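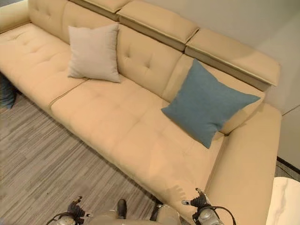 Cuir pigmenté clair : nettoyage, pH et fréquence d'entretien

20 août 2025, par Bảo Ngô

**tanin_77**
Je cherche un protocole pour un canapé d'angle en cuir crème, finition pigmentée. Le transfert de jean s'installe sur l'assise et le long des coutures. Le vendeur préconise un lait nettoyant tous les mois. Cela me paraît excessif.

**Bảo Ngô**
Ça l'est. Sur un cuir pigmenté, le film de finition est un polyuréthane ou un acrylique. Le lait reste en surface et retient la poussière. Chiffon microfibre humide, eau déminéralisée, nettoyant proche de pH 5, deux fois par an. Le transfert de colorant se traite à part, le plus tôt possible.

**sellier_du_quai**
Pas d'accord sur la fréquence. Sur les appuie-tête, le sébum attaque la finition, elle devient collante puis se craquelle. J'y passe un dégraissant doux tous les deux mois. Le reste peut attendre.

**Bảo Ngô**
Je parlais de l'ensemble. Pour les zones de contact avec les cheveux, d'accord, mais sans solvant.

**m_orlhac**
J'utilise le Fenis 140 depuis mars, dilué à 7 %. Bon résultat sur le bleu de jean récent, rien sur une tache vieille d'un an. Les creux du capitonnage se font à la brosse souple, en essuyant aussitôt.

**tanin_77**
Et la gomme magique ?

**sellier_du_quai**
Non. C'est une mousse de mélamine, donc un abrasif. Elle matifie la finition au bout de quelques passages et il faut repigmenter.

**m_orlhac**
À réserver au plastique. Cela dit, en un seul passage sans appuyer, je n'ai jamais rien constaté sur du pigmenté épais.

**sellier_du_quai**
À l'œil nu, peut-être. À la loupe, on voit les rayures.

**Bảo Ngô**
Avant tout produit, faire la goutte d'eau sous un coussin ou à l'arrière. Si elle fonce le cuir en moins d'une minute, c'est de l'aniline ou une finition usée, et rien de ce qui précède ne s'applique.

**tanin_77**
Test fait à l'arrière : la goutte perle. Je commence par l'eau déminéralisée sur l'assise.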